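# Olach suture pad set: data card

Read this before you download anything. The set covers suturing practice on a soft tissue pad with surgical instruments, and it is smaller and messier than the Uvside listing makes it sound.

## What is in it

- 325 clips, of which 80 have been checked by a second reader
- two views, close and fixed
- labels for thread, jaws, stain and incision

The "stain" label is the one I trust least. Red on the pad can be bright next to the metal and brownish a short way off, and our readers disagreed on where it stops. Shadows make it worse.
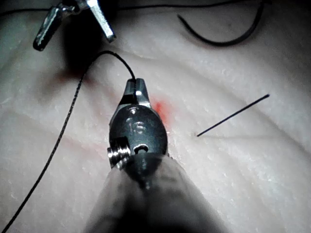 Olach maintainer, Memville

## Thread

The suture is thin, black and braided. Against the pale pad it labels well. Where it runs into shadow, treat the outline as a guess. Loops lying on the surface get the same label as thread held in the jaws, a choice I argued against and lost.

## Pad and incision

The pad is a practice pad. Please don't write "tissue" in a paper and let readers assume the rest. It has a slight gloss, so highlights sometimes got labeled as metal. We fixed up to 12 of these in April and I doubt that was all of them. Creases are not incisions. The Söderlund script mixes them up, so don't use its output as ground truth.
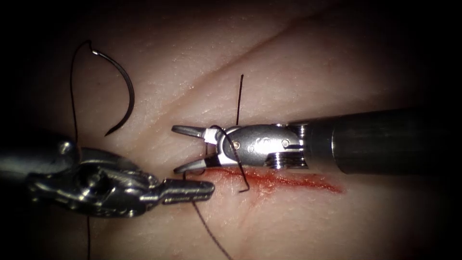
*Fixed view: open jaws at right, closed jaws at left, red along the incision.*

## Not included

No force readings, no skill scores, no knot quality. If somebody shows you a skill score from this set, ask where it came from.

Contact: Olach project desk, Memville | Copyright Olach | Back to top

**Comments (2)**

**padwatcher:** Is the long crease labeled at all, or just left as background?

**knot_984:** Background in my copy. Agree on the stain label, I dropped it and trained on thread only.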